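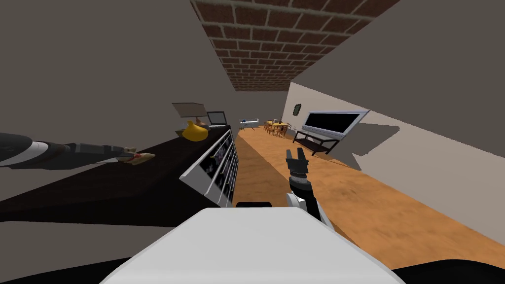
Elsie Lockwood wrote in after my January column to say she'd had the Werkari gripper in her simulator for a month and still couldn't get it to let go of anything cleanly, and was the Amato any better or was she wasting her evenings? Well, Elsie, I meant to send you two lines back, and you are getting a whole review. I had both of them on my list anyway.

For anyone who missed the earlier columns, I do nearly all my gripper testing in simulation these days. I have a small house set up as a virtual test room, with a long counter and the usual household clutter, and a two-armed robot that I drive around in it. The real hardware lives at a shop in Preltasville that is a good long drive from me, so I like to know what I want to try before I get in the car.

Both grippers come as free model files if you register, and both load into Clullov, the controller package I've been using since last February. I'll say more about Clullov further down because I have some complaints.

The Werkari first. It's a parallel gripper with a 90 mm opening, and what I like about it is how calm it is. You tell it to close and it closes, at one speed, with one force, and if you want something else you go into the settings file and change it. That sounds like a nuisance and for the first evening it was. After that I came to appreciate it, the way you appreciate an old stove that only has the one hot burner. Picking up upright things with it was easy. I ran 18 pickups with a mug model and it dropped 3, and all of those were my own fault for coming in crooked.

Letting go is another matter, and Elsie is right about that. The finger pads on the model have their friction set very high, and light objects ride back up with the finger when it opens. Go into the contact settings and bring the pad friction down a little at a time, checking after each change. I also slowed the opening speed by half. Between the two changes I had my clean release, and I'd be curious to hear if it works for you as well.

The Amato is the livelier of the two. It opens wider, it moves faster, and the force is adjustable on the fly from the controller, so you can be gentle with a paper cup and firm with a jar in the same run. I had a lovely time with it for two days. Then I started on flat things, and flat things are where I lost my patience a bit. A card or a thin book lying on a counter wants a fingertip that can get under an edge, and the Amato's tips are just a hair too thick for it. I tried sliding the object to the counter's edge and pinching it from there, which does work, but you need a good steady approach and plenty of room for the wrist. I got it 9 times before I called it a night - with a lot of misses in between that I stopped writing down.

Approaching from above is the part I'd practice most with either one. The housing is a good bit wider than the fingers, and it is very easy to be so busy watching your fingertips that you forget what the rest of the hand is doing beside them.

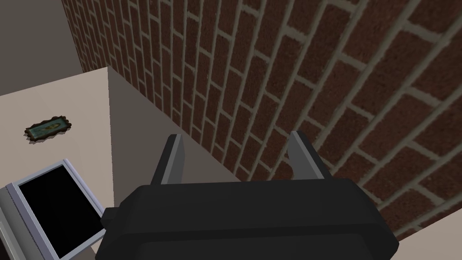 Fingers open near the end of the counter, with the housing close beside the dark-screened device.

Now, Clullov. It is a good controller and I keep coming back to it. The arm motion is smooth, switching from one arm to the other takes a single key, and you can save a pose and return to it, something I use constantly. But the collision warnings are too quiet for my taste. You get a little line in the log and that's all, and if you have the log window closed you'll never know you bumped anything. I'd also love a way to keep separate gripper settings for each arm without having to copy the whole profile over.

If you mostly handle cups, boxes and bottles, get the Werkari and spend an evening on the friction numbers. If your objects are all different sizes and you like to fiddle while you drive, the Amato will make you happier, and you can work around the flat things. I'm keeping the Werkari loaded for now, and I'll be trying the thinner fingertips for the Amato as soon as the model files are posted.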